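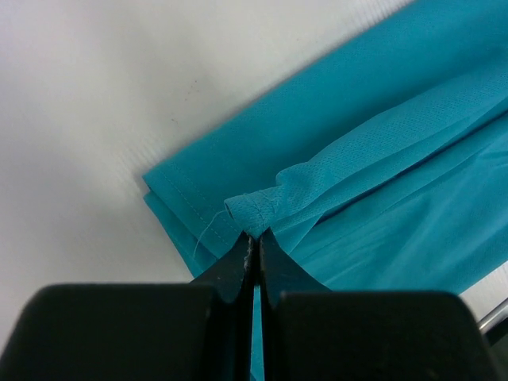
Ticket 446: Prerkaveo order page drops the second address line
Opened by: Sofia Politis
Assigned to: Yoon-hee Sung
Status: Waiting on customer

Sofia Politis, 9:17 AM
Good morning! I hope I'm writing to the right place, the help page sent me in a bit of a circle. We're a small shop called Banell and we sell activewear, mostly to running clubs, and we've been on Prerkaveo since last January. Since the update, whenever a customer types an apartment or unit number in the second address box, it shows up fine on their confirmation email but it's gone by the time I print the label. I had 11 parcels come back to me before I caught on, poor things. I've been writing the apartment numbers on with a marker, which the post office lady puts up with, but I can't keep that up through the spring orders.

I use Sun for the labels, if that matters.

Yoon-hee Sung, 10:02 AM
Hi Sofia, you're in the right place, and I'm so sorry about those parcels. Could you tell me two things when you have a minute? First, which label template you're using (it's under Shipping, then Labels, top of the page). Second, whether the apartment number shows when you open the order itself in Prerkaveo, before you send anything to Sun.

Sofia Politis, 10:40 AM
The template says "Compact 2". And yes! It's there on the order, plain as day. I never thought to look. I also tried logging out and back in, and a different browser, and my daughter's laptop. Same on all of them.

Yoon-hee Sung, 11:25 AM
Thank you for trying all that, it saves us a good bit of back and forth. I made a test order with the same template and got the same result, so it's on our side. I've passed it to Min-kyu Yook, who looks after the label exports.

Min-kyu Yook, 1:48 PM
Found it. Compact 2 joins both address lines into one field and the new export only sends the first. Compact 3 keeps them apart. Sofia, if you switch to Compact 3 and reprint, the unit number should come through. Orders already sent to Sun need to be pulled back first (Orders, Select, Recall), otherwise it reuses the old label.

Sofia Politis, 2:30 PM
Switched, and the first one printed perfectly, apartment number and all! Thank you both. I have 17 more to recall, so I'll do those after supper. One small thing, the logo is now sitting on top of the return address. Is that me?

Yoon-hee Sung, 2:51 PM
Not you at all. Compact 3 has a shorter logo space. Try setting the logo height to Small under Label Options and let me know how it looks. I'll leave the ticket open until your recalls are done.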